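Print this page | E-mail this page

Category: Grants and Reporting / Community Programs

Kirinthorpe Clothing Exchange: Progress Report to the Kauppinen Fund
Aug 6, 2024

This report covers the second stage of the Kirinthorpe Clothing Exchange, delivered under the funding agreement with the Kauppinen Fund. It has been prepared by Irja Ikonen, Program Manager, and reviewed by Tirta Hidayat.

The Exchange opened to households in Clindale during the reporting period, and 60 households are now registered. A total of 498 garments have been received, and 27 were withdrawn as unsuitable for wear. Attendance at the Clindale sessions was lower than planned in the first month and has since met the target set out in the agreement.
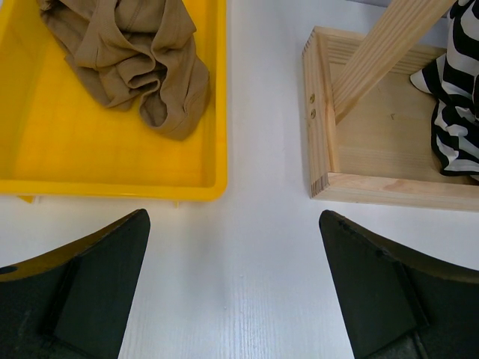 OPERATIONS

Sorting is carried out on site before each session. School uniforms remain the item most often requested, and supply of the larger sizes is still short. The program has written to 11 schools in the district seeking donations of outgrown uniforms, and replies are being followed up.

The stock register was moved to Trakar in the second month. Staff training is complete. Older paper records have yet to be entered, and this work will continue into the next stage.

Expenditure is within budget, apart from a minor overspend on freight between Kirinthorpe and Clindale. The program seeks approval to meet this cost from the unspent printing allocation. The lease at Clindale expires in November and a renewal has been requested on the current terms.

Related items
Kirinthorpe Clothing Exchange: First Stage Report
Kauppinen Fund: Reporting Requirements for Grant Recipients
Donating School Uniforms in Clindale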